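In Defense of Fake Fruit

My aunt kept a bowl of artificial fruit on her dining table for 20 years, and people made fun of it the whole time. I think she had it right.

Real fruit set out for show is mostly waste. You buy it for the color, you tell the kids not to touch it, and a week later the bananas go in the trash. I did this in Plollville for 3 years before I quit. The artificial kind costs more up front – my set was 15 dollars at a yard sale – and then it costs nothing.

The usual complaint is that it fools guests. I don't see the harm in that. Silk flowers fool guests too, and they get a place in the front hall.

What I would say is to skip the sets that are all apples. Get a pomegranate, a mangosteen, a mango, things you don't buy every week. They hold your eye longer. Keep a tray nearby too, so you can clear the table for dinner in one trip.

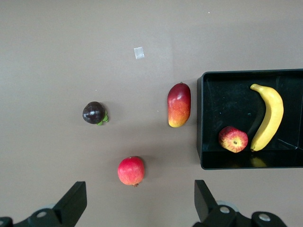

Fitzgerald Castellanos wrote back that dust is the real argument against it, and that he washes his every May in the kitchen sink with dish soap.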